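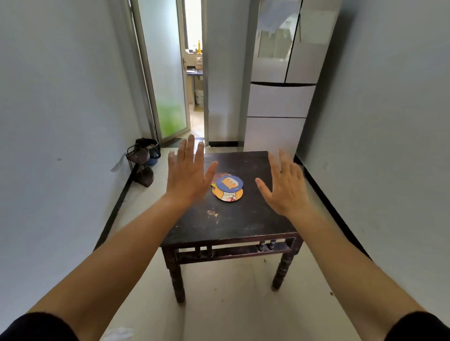
Dimance Club Finally Prints Its Snail List

Jan 16, 2021
By Silvan Lehner

The Dimance Topical Stamp Club has published the second edition of its checklist of snails on stamps, eight months after members were told to expect it any minute. It runs to 847 entries. The first edition had 691, and the difference is only partly due to new snails.

Most of the growth comes from a change in the rules. Under the old ones, a snail had to be the main subject of the stamp, which left out any snail sitting on a leaf, a mushroom or the shoulder of a saint. The new edition lets in what it calls "attendant snails," provided they can be found without a magnifier by a person of ordinary patience. Anwara Rathnayake, who edited the list, says the wording took longer to settle than the listings did.

"We had one member who wanted ordinary patience defined," she said. "We gave him the slugs to do."

Slugs get their own appendix. So do empty shells, which the first edition mixed in with the living and which drew more letters than anything else in it. Sea shells remain outside the scope of the work, as they have been since the club began, and Rathnayake would like people to stop sending them.

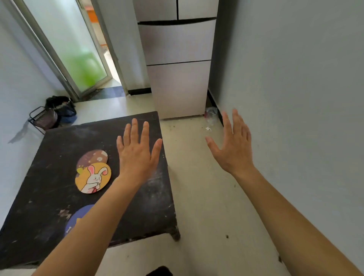 Cartoon snails are in, with a small "c" after the entry. The section is short but hard going — several issues show a creature with a shell and no other snail features, and at least two of those may be hats. Doubtful cases are marked with a query and listed at the end of the year in which they appeared, where the reader can be doubtful in turn.

The numbering will cause the most grumbling. Collectors who wrote first-edition numbers on their album pages in ink will find that almost none of them match. A conversion table was planned for the back of the book and is now planned for the spring supplement, due in May. Those who used pencil have been gracious about it so far.

Entries are arranged by country, then by date, with face value, color of any overprint and a line on what the snail is doing. That last column is new, and in the great majority of cases it says "resting." A 15c value from a 1983 garden set has been upgraded to "climbing" after a long exchange of letters between the editor and a reader in Cleltholm, who supplied an enlargement.

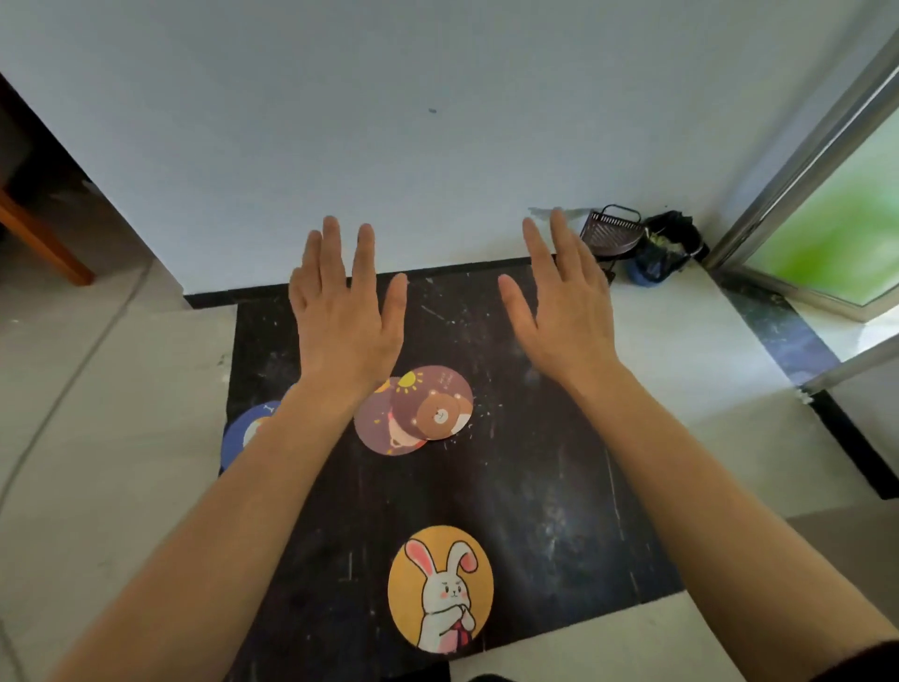

Covers and postmarks are handled in a separate section put together by the Doucette study group. It includes the slogan cancel used at Rorance for one summer, in which a snail carries a mailbag. The post office there is said to have meant it kindly. Clean strikes are scarce, and the group would be glad to hear from anyone who has one on a full envelope.

The first printing is 100 copies, spiral bound, with the color plates grouped in the middle. Orders go to the club's publications desk, by mail only. Please allow six weeks for delivery. Rathnayake has heard the joke.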